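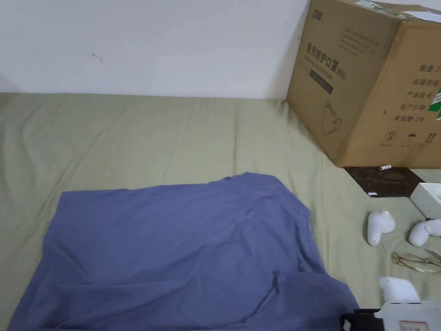
Our clothing collection for the Closow house begins again in December, and several readers have asked how they should prepare the things they want to give. I did my own wardrobe this month, so I can share what I learned. My advice is to work on the bed. It is the largest flat place in most flats, and you don't have to bend so low. I spread each T-shirt on the green sheet, a big blue piece for instance, and I keep the carton on the same bed, against the wall, so that a folded piece has only a short way to go. The carton in my case is a used one for N95 masks, with Chinese print on it. Any strong brown box is good. Please only take off the old address labels, or cover them, so our drivers from Lammers do not bring it to the wrong door.

Last year we received 347 boxes and bags in total. This was wonderful, but 69 of them had to be opened and sorted again in the hall at Prilbridge, and this took us almost the whole second evening. The most frequent problem was that clothes for adults and for children were together. The other problem was clothes pushed inside in a ball. They take double the space, and the people who come to choose must pull everything out to see the size.

So I ask you kindly for the following. Wash everything before. Close the zips and buttons. Fold T-shirts with the size label to the top. Write on two sides of the box if it is for men, women or children, and please use English, even when the box already says something in another language.

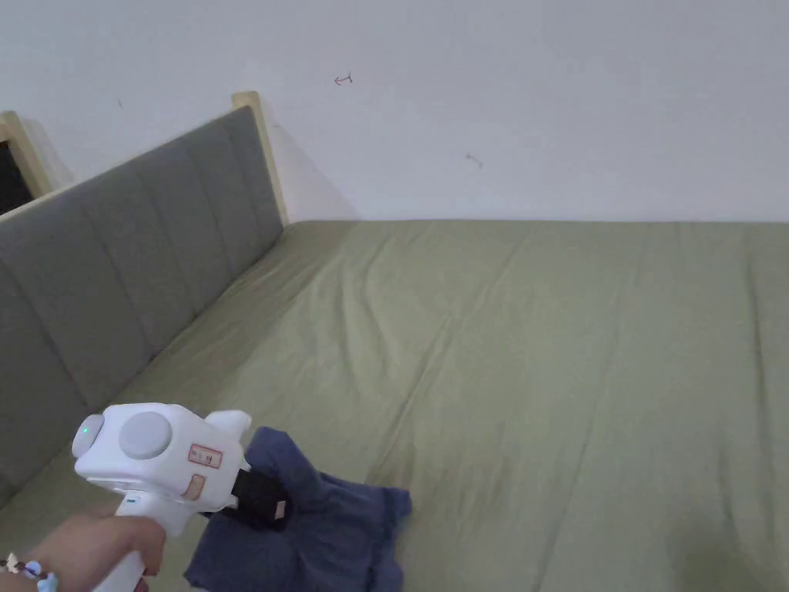

A dark blue piece, crumpled on the bed.

Dark clothes I like to leave for the daytime. Under the lamp I can't see well the difference between navy and black, and I also miss small holes and white threads. In the morning I take each one by the window, look at the collar and under the arms, and then I fold it: sleeves to the middle, then one time in half, then again. A crumpled shirt is not a reason to throw it away. If it is clean and whole, smooth it with your hands on the sheet and it will be fine.

We cannot accept pillows, shoes without a pair or underwear that was worn. Winter coats are very welcome, also large sizes, which we never have enough.

Boxes can be brought to the side entrance of the Gradavent building between four and seven in the afternoon. If your box is too heavy to carry, leave a message at the office and we will try to collect it from you. Empty cartons are there too, beside the stairs, and you may take as many as you need.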